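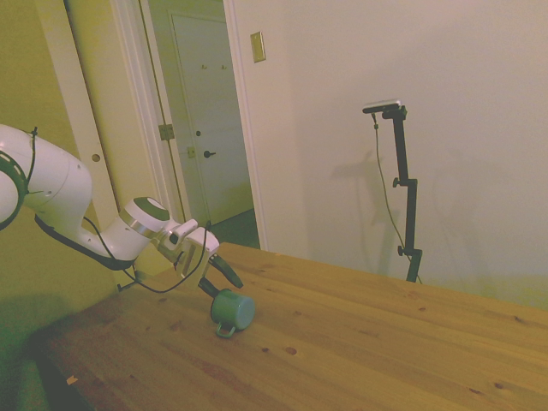

Threads > Rui Moreira > Tea, mugs and other small comforts

1/ I gave up teabags in the spring, and a few of you have asked how it's going, so put the kettle on and I'll tell you. It's going very well, apart from the leaves in the sink (there are always leaves in the sink).

2/ It began with my aunt in Azevedo Road, who has made tea in the same brown pot for as long as I've known her. She gave me a spare pot and a paper bag of Assam and told me to stop being silly. I do as I'm told, mostly!

3/ My first week was dreadful. I was putting in far too much and leaving it while I answered emails, and what came out could have stained a fence. Now it's 2 level teaspoons for my pot and four minutes, with the timer on.

4/ Mugs matter more than I'd thought. I like a thick one with a handle you can get three fingers through, and I've gone right off the big wide ones, lovely as they look, because the last third is always stone cold.

5/ Several people have asked about milk. In last, for me, so I can see the colour. My aunt puts it in first and we have agreed not to discuss it at Christmas.

6/ For anyone wanting to try it, the little shop I use is Sillness, up the hill past the library. They weigh it out for you and don't mind if you only want a small bag. The Juren blend is my morning one and the Alari is lighter, nice after lunch with a plain biscuit.

7/ I did a rough sum on cost as well, as my brother wouldn't let it lie. My last bag made 139 cups before I was scraping the bottom, and I was reusing the leaves for a second pot on most days, which he says is cheating.

8/ Old leaves go on the roses, by the way. I can't swear it does them any good, but they've had a grand summer and I enjoy the walk down the garden in my slippers.

9/ I'm going to try a smoky one in December when the evenings are properly dark. If you've got a favourite, do send me the name, and tell me how long you leave it!

Contact | © Rui Moreira | Back to top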